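Grasp success drops when I train on more data – what am I doing wrong?

Bin picking, one arm, mixed small parts. With 400 grasp attempts my policy was decent. At 1,000 it got worse, same network, same settings. My advisor has suggested "looking into it."

2 answers

Loretta Boateng
Check what the extra attempts are made of. We had this at Hekport: most of our later grasps were on toy blocks, and the policy became a great connoisseur of toy blocks. 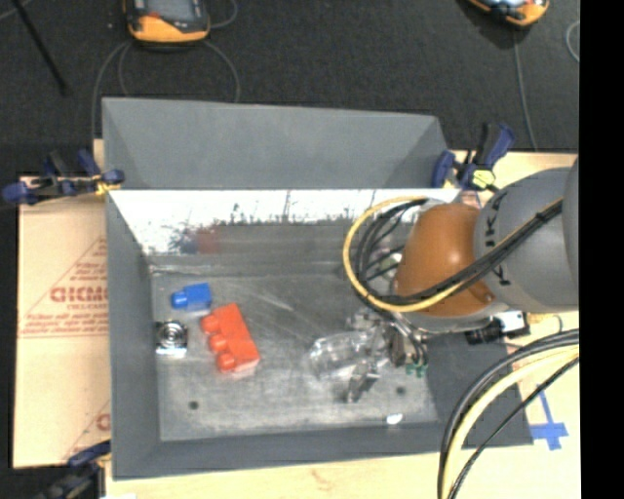 Shiny and clear things it then ignored. We cut the set to 658, balanced by object, and got our old numbers back. Also hold out whole objects for testing, or you're grading it on its own homework – I did that until November.

atberg_lurker
had same problem, restarted the controller, fine now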